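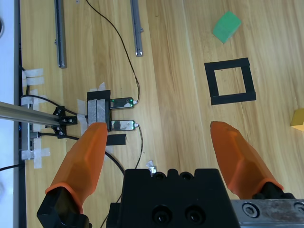 Best way to get to Honorato Park for a Sunday game?

dugout_dawdler
Taking the family to our first game at Honorato Park this Sunday, first pitch is early afternoon. We're coming from the Vederum side of the river. The team website says to take Route 16 all the way to Sivgate and follow the stadium signs, but my brother-in-law swears that's the slowest way there is. Two kids, one of whom gets carsick, so I'd like to keep it short and not too twisty. Also is the main lot cash only? The page about parking looks like it hasn't been touched in years.

row22regular
Your brother-in-law is right. Route 16 is fine until the Sivgate exit and then you sit. The light at the bottom of the ramp lets maybe six cars through at a time and everybody wants to turn left.

Get off one exit early, go past the feed store, and take Mill Road north. It runs behind the outfield wall and you come in at the back gate of the east lot. I've done it for years and I've never waited more than two light cycles.

foulpole_fran
Ugh, please don't send people down Mill Road on a Sunday!! The church lets out right around the time the gates open and it's one lane each way. Last season I sat there long enough to eat both of the sandwiches I'd packed for the game. Route 16, just leave early. It's boring but you'll get there.

row22regular
I go every Sunday home game and the church traffic is all headed the other way, toward town. Were you maybe there on the day of the pancake breakfast?

foulpole_fran
...it may have been the pancake breakfast. I still say 16. At least if you're stuck on 16 you can see the ballpark and the kids feel like they're almost there.

bunt_and_run
Can I put in a word for the train? If you're on the Vederum side you can park free at Drindomitz station, ride two stops, and the walk from the platform is flat the whole way. You come out by the bike racks, go under the highway, and you're at the third base gate. My knees are bad and I manage it. The Sunday schedule is thin though, so look up the ride home before you go, not in the eighth inning like I did.

dugout_dawdler
Oh, I didn't even know the train stopped near there! How thin is thin? If the little one melts down in the fifth I need to be able to leave.

bunt_and_run
One an hour, at 16 past. They add an extra one after the last out but if you leave in the middle of the game you're on the regular schedule. There's a bench and a vending machine and that's your entertainment.

gravel_lot_gary
Drive. With kids you always drive. You need the trunk for jackets and the cooler and the giant foam thing they will make you buy.

On parking: the main lot takes cards now, has since last spring. The gravel lot across from it is still cash only, and it's cheaper, and you get out a lot faster afterward. It holds over 200 cars but it fills up from the front, so if you drive all the way to the back fence you can nearly always find something. Point your car toward the road when you park. You'll thank me.

row22regular
Agree on the gravel lot, except after rain. I've watched people get pushed out of the low corner by the scoreboard more than once.

foulpole_fran
Are you even allowed to bring a cooler in? I thought they stopped that.

gravel_lot_gary
Soft-sided ones, yes. Hard ones they make you walk back to the car. They're also fine with sealed water bottles and food in a clear bag. I bring peanuts in every time and they've never said a word.

curveball_kit
Nobody asked about seats but I'm going to anyway, do you have tickets yet? If not, sit on the third base side. The first base side is in full sun until the game's nearly over and those metal benches get HOT. My daughter sat on her glove the whole time. Section 22 is shaded first and it's close to the restrooms, which with a carsick kid might matter to you.

dugout_dawdler
No tickets yet, so thank you, that's really helpful. Is there anything for them to do if they get bored?

curveball_kit
Grass berm out past left field, kids roll down it all afternoon. There's also a little playground behind the snack stand but half of it was closed when I was there last. You can go back and forth between your seats and the berm as long as you hang on to your stubs.

row22regular
Section 22 is overrated, the rail blocks home plate if you're in the first couple of rows. Go higher up.

curveball_kit
Says the person with that user name, lol

row22regular
Row 22! Not section 22! We've been over this!

dugout_dawdler
OK, I think here's the plan. Gravel lot, Mill Road, third base side and not in the low rows. If Mill Road is backed up when we reach the feed store I can still get back on 16, right?

row22regular
Yes, turn right at the feed store instead of left and it brings you back to the on-ramp. Takes a minute.

foulpole_fran
I'll be on 16 with my sandwiches. Wave if you see me. Gates open 90 minutes before first pitch on Sundays, by the way, and the kids can get autographs along the left field rail if you're there for that. Bring a pen, the snack stand doesn't sell them.

dugout_dawdler
Pens are going in the bag tonight. Thanks, everybody!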